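**Slide 6 – slow down here, they'll be getting tired**

Thank Sivaprasad Panicker again for the kind introduction (and for the tea!). Then the Clenell story: I kept the family recipes in one folder for 17 years, 426 of them, my aunt's plum dumplings included, and never once made a second copy. You can let them groan a little, they always do, and it's a friendly groan.

Ask who has letters or photos living in only one place. Wait for the hands. Don't scold anybody, we've all done it, and I did it longer than most.

**Slide 7 – old computers in the attic**

Say that family papers hide in these too, so please look before you give one away.

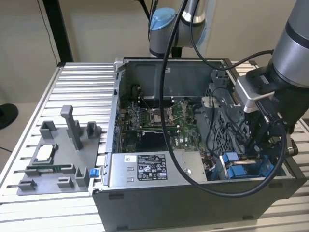 *Slide 7: desktop tower with the side panel off*

Then on to paper copies, and the June workshop at Torville. Sign-up sheet is by the door, 28 places.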